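Switching to a four-day week, one winter in

I dropped to four days in March. The offer had been open to everyone at Kesside for a year before I took it, and I put it off mainly over money. The pay cut was 18 percent before tax. After tax it came to a little over 300 a month less, which I could cover by giving up the second car and the storage unit out on the Brirkham road.

The first month was poor. I kept my laptop open on the day off and answered messages as they came in, so I was working five days for the price of four. My manager was the one who told me to stop. I took the mail app off my phone and set an auto-reply with the name of the team inbox in it. Two people complained. The rest got used to it.

I had a long list of things to do with the free day. Learn to weld, repaint the hall, walk the whole Thevar trail in sections. I have done one section of the trail and half the hall. Most of the time goes to smaller things – groceries when the store is quiet, the dentist, a proper lunch, sorting out whatever has piled up on a table or in a drawer.
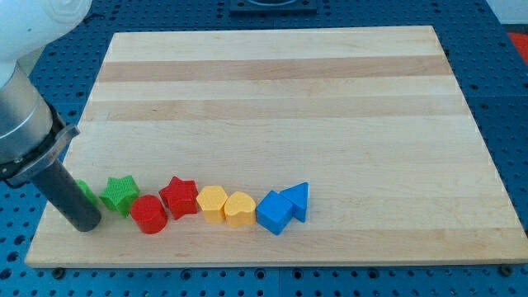
The list bothered me for a while. I had thought of the extra day as 52 days a year that I needed to account for, and by summer I was behind. Then I threw the list out. The hall will get painted when it gets painted.

Work itself changed less than I expected. I go to fewer meetings. Anything that used to take up a slow afternoon now gets done in an hour or gets dropped, and I haven't been asked about the dropped ones yet. The one real problem is handover. If something breaks on my day off, it waits or it lands on somebody else, and I don't like either. We now keep a shared page with the state of every open job, and I update it before I leave at 5. It takes ten minutes and I still forget it now and then.

Sleep is better. I cook more and order in less, so some of the lost pay has come back that way, though I haven't added it up. I read 2 long novels over the winter, after years of finishing none.

The arrangement comes up for review in the spring. I've asked to keep it as it is, with the day moved if they need me for the Ninelance account. They said they would let me know by the end of the month.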